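Frequently asked questions – sending us used glass and tea things

Zavavitz Exchange, last changed July 19, 2025

Can I send a set in its original box?
Yes, please do, if you still have it. The box of a glass tea set was made for that set and holds it better than most new boxes. It does not matter if the box looks old. We only ask that the bottom is strong and that the lid can be closed completely.

The cardboard of my box is torn. Is it still good?
A tear in the top layer of paper is no problem. Put clear tape over it and let the tape go a little further than the tear on both sides. If the cardboard is soft or you can push a finger through it, take another box.

How much tape should I use?
Two strips over the lid, and both must continue down the front. Wrinkles in the tape are not a reason to start again. Press it with the flat hand, especially on the corners.

How do I check that the box is packed well?
Put it on a table, not on the floor, and take everything else away from it. Hold it low with one hand and on the opposite side with the other, so that the weight is never only on the lid. Then lift it a little and tilt it slowly.
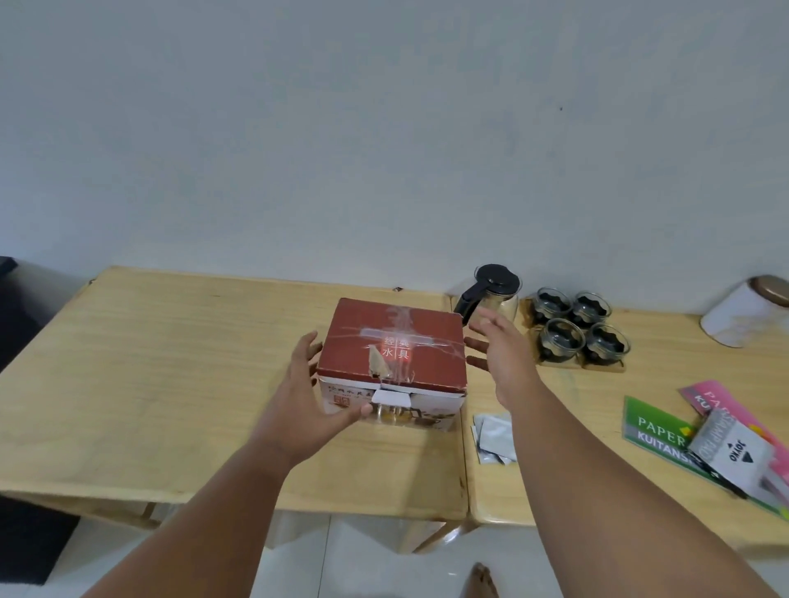
If you hear glass touching glass, open it again and add paper between the pieces. If something slides, the empty space is usually at the side. Elmarie Coetzee, who receives the boxes, prefers newspaper for this – it can be used again for the next parcel.

The text on my box is in Chinese. Must I translate it?
No. Write in English on a separate label what is inside, for example "glass teapot and cups". Stick the label on a side where there is no other printing.

Can I pack the teapot with its lid on?
Better not. Wrap the lid alone and lay it beside the pot.

Is there a limit for the value?
We accept sets up to 3000 points. For a set over 696 points please write first to Wian Potgieter, and add the sizes of the pieces.

What happens if a piece arrives broken?
You get a message with a photo, normally in two days. Sending costs are returned up to 50 points. In November the answer can take longer.

Where do I bring the box?
To the Nondo desk, shelf 142. Please do not leave it at the door when the desk is closed.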